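Droncombe Bathroom Refit: Gallery
Posted Mar 25, 2023

These are notes on the upstairs bathroom at the Droncombe house, finished at the end of winter after a slow start the previous July. The old room had a cast tub nobody used, a radiator under the window and carpet. All of that went.

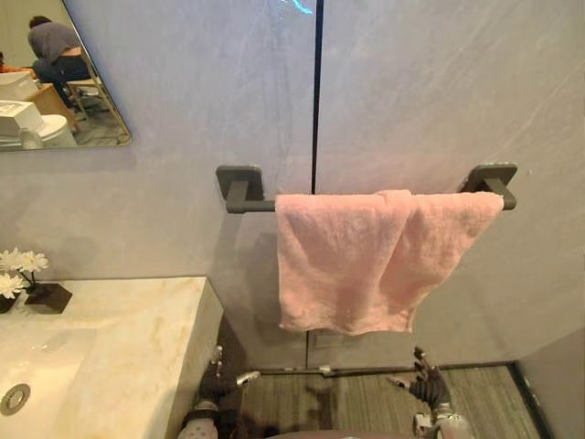
Wall panels come first because they decided most of the rest. They are large, smooth and gray with a marble pattern, and the joints are narrow black seams. We looked at tile and priced it, and the panels came out cheaper once the labor for grouting was counted. They also went up in two days. The wall behind the old radiator needed to be skimmed before anything could be fixed to it, and that took longer than the panels did.

The dark gray towel bar is on square plates. A chrome one had been bought and was returned. The pink towel came from the old bathroom and is staying.

The rest of the gallery is in captions only for now. The larger pictures will be added when the new page layout is working.

Panel joints
The panels meet on a black trim strip. Silver and white strips were also offered. White would have shown dirt, and silver looked wrong beside the dark fittings. The strip is cut with a fine hacksaw and bedded in sealant. Two lengths were wasted learning this.

Fixing the bar
The screws go into a plywood board set behind the panel, put in when the wall was open. If you are planning bars, hooks or a grab rail, decide on the positions before the panels go up and write the measurements down. Ours were written on the back of a delivery note, which was then thrown out, and we had to find the board again by tapping.

Drill the panel slowly with a sharp bit and no hammer action. Put masking tape over the mark first. A dab of clear sealant goes in each hole before the screw.

Counter
The counter was ordered from Mollard, cut to length, with the basin hole already made. Delivery was quoted at three weeks and took five. It arrived with one chipped corner, on the side that goes against the wall, so it was kept and Mollard took 61 dollars off the bill.

Basin and faucet
A plain white basin. The faucet is the Plellutby single lever in the short version. The tall version splashed when we tried it in the showroom. The hot and cold hoses supplied with it were too short for our pipes and longer ones had to be bought.

Mirror
The mirror has a thin rim and rounded corners. It hangs from two brackets and lifts off for cleaning. The first position was too low for the taller members of the household and it was moved up before the panel was drilled a second time. The spare holes are hidden behind the glass.

Lighting
One ceiling fitting and one light over the mirror, on separate switches. The ceiling fitting was first supplied with a very cold white bulb, which made the gray panels look blue. It was changed for a warmer one and the beige in the pattern now shows up better in the evening.

Floor
Sheet vinyl in one piece, so there is no joint near the shower. A paper template was made first and taped to the vinyl in the garage. The door had to be trimmed by 8 millimeters to clear it.

Storage
A tall narrow cupboard from the Sabatier range stands behind the door. It holds spare towels, toilet paper and cleaning things. The shelves are adjustable but the pegs are a loose fit and two have been glued.

Costs
The panels, trim and sealant together came to 1,555 dollars. The fan, with the electrician's time, was 376 dollars. The plumbing is not included because it was billed with work on the kitchen and we have not separated the two.

Things we would change
The outlet for the toothbrush charger is on the wrong side of the basin. The fan runs on longer than it needs to and the timer can only be reached by taking off the cover. A second towel bar would have been useful, and there is board behind the wall for one, so it may still be added.

Cleaning
The panels are wiped with a damp cloth and a little dish soap. Scouring cream leaves dull patches, according to the leaflet, and we have not tested this. The black seams show limescale near the shower if they are left, and white vinegar takes it off. The towel bar is matte and needs only a dry cloth.

The next gallery will be the downstairs hall, which is stripped back to plaster at the moment and waiting for a new front door.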